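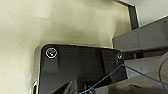 Sunita Mercado wrote before breakfast that the low end on side B was too wide for the lathe, and that if I left it as it was she would narrow it herself and I would not like the result. I read this twice on the bus. She is right about the first part and I have no way of testing the second.

Tuesday, then. Drammont want the premasters by the end of the week so that Provberg can cut lacquers before their shutdown. The order is 1,000 copies, black, plain centre labels, two tracks a side. The digital version goes up on the same day from the same mixes but with its own masters, and I'd like to keep those two jobs apart in my head. Last time I let them run together and ended up sending a vinyl premaster to the shops, quiet and with no top end. It stayed up for most of a month.

Started on B1, the long one. The kick is fine. Its fundamental sits at 78 Hz, it is dead centre, and the meter barely moves off the vertical when it is soloed. The trouble is the bass patch, which Lozano printed in stereo with the chorus already on it. There is no dry version. I asked. So everything below the crossover on that stem is wandering from side to side at the speed of the chorus, and with a loud kick underneath it the groove would go very shallow in places. On a club system it would simply sound hollow in mono, which is reason enough to fix it without bringing the lathe into it.

What I tried, in order:

1. Elliptical filter on the whole mix. It works on the meter. It also pulls the bottom of the toms inwards, and the toms are the best thing on the record.
2. Same filter on the bass stem only. Better. The toms are left alone, but the bass loses weight where the two sides were out of step and cancel when summed.
3. Split the stem into two bands, threw away the right channel of the low band and used the left as mono. No cancellation, full weight, and the chorus still moves in the upper band.

Kept the third. Had to delay the low band slightly to line up with the kick again, by ear first and then by zooming in on the transient. The two answers agreed, which they don't always. Level on the bass stem came down a touch afterwards, as the mono version reads louder than the stereo one did.

Side note for myself: ask for dry stems in writing at the beginning. The sheet I send out says "all stems, no master bus processing" and people read that, reasonably, as leave your inserts on.

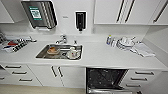
Lozano's answer to the new bounce was that it sounded smaller. He'd listened on headphones, with the old version straight before it, and the old version was louder. I level matched the pair, labelled them only by colour, and sent them back. He picked the new one and then said he preferred the hi-hats in it. The hi-hats are the same file. I left that alone and took the approval.

Next, B2. Shorter, slower, less going on, and it sits nearest the centre of the disc where the high frequencies suffer, so for once the running order is on our side. The organ loop has a ring at 516 Hz that I'd been hearing as room sound for a week. It isn't the room. It is in the sample, it follows the sample when I pitch it up, and it piles up each time the filter opens. A narrow cut took it out but left the loop sounding as if it were in a cupboard. A dynamic cut, only working when the filter is open, left most of the body in place. Attack slow enough that the front of each chord gets through. I put the release in time with the track — a habit more than a method, but it didn't pump.

The vocal on B2 is another matter. It is one phrase repeated, and every s in it is a problem. A de-esser across the vocal does enough for the digital release. For the cut it needs more, and I'd rather do that by hand than have the cutting engineer clamp the whole top end to protect against one syllable. Went through the track and pulled the gain down on each s. Tedious work. It took up the whole of the time between lunch and the first call from Drammont, and I can't hear any difference on the monitors, which I take as a good sign.

The call from Drammont was about loudness. They have a reference track, something on Sellton from the spring, and they'd like side A to be as loud as that. I pulled up the reference. It is one track a side at 45. Ours is two tracks a side at 33, with a longer side A than I'd choose. I explained that the groove needs room and that the two records can't match. They asked whether the digital could match, then. It can. I said I would send a loud one and a less loud one and they could choose, and I know which they'll choose.

I did measure the reference while it was open. Bass entirely mono below the kick, almost nothing in the very top octave, and a limiter doing less than I had assumed. Most of the loudness is in the arrangement: when the bass comes in, two other parts stop. Ours has everything playing all the time. There is an argument for going back to Lozano and asking for mutes in the second half of A1, but not this week and not by me.

Checked A1 and A2 for the same stereo bass fault. A2 is clean. A1 has a wide reverb return on the clap that reaches lower than it should, so I put a high-pass filter on the return and left the clap itself as it was. Phase meter steady from then on. Listened to the whole side at low volume from the doorway, then again sitting down, and made one change: the ride comes up a little after the breakdown. It had been bothering me from the doorway only.
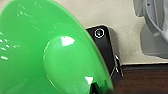
## Before sending

Files are 24-bit at the session rate, no dither, no limiter on the vinyl set. One continuous file per side with the gap between tracks already in place, plus a text sheet with start times. Provberg prefer that to separate tracks, and it removes any question over how long the gap should be.

Still to do:

- Print B1 again with the delay corrected at the session rate. I set it with the project at the wrong rate and noticed only on export.
- Listen to both sides in mono, start to finish, without touching anything.
- Write the matrix text for each side. Lozano has sent a sentence that is far too long to scratch into a run-out and I have asked for a shorter one.
- Ask Provberg whether the test pressings come to me or to the label. Last time they went to the label and sat in a drawer.
- Loud and less loud digital masters for Drammont, clearly named.

Sunita has the old side B, so the new file names need to be different enough that the two can't be mixed up. I've added the side and the word "cut" to each. Uploaded a rough of B1 this evening with a note on what changed in the low end. She hasn't replied yet.

Left monitor has started to hiss again when the heating comes on. Swapped the cable, no change. Will try the other socket tomorrow.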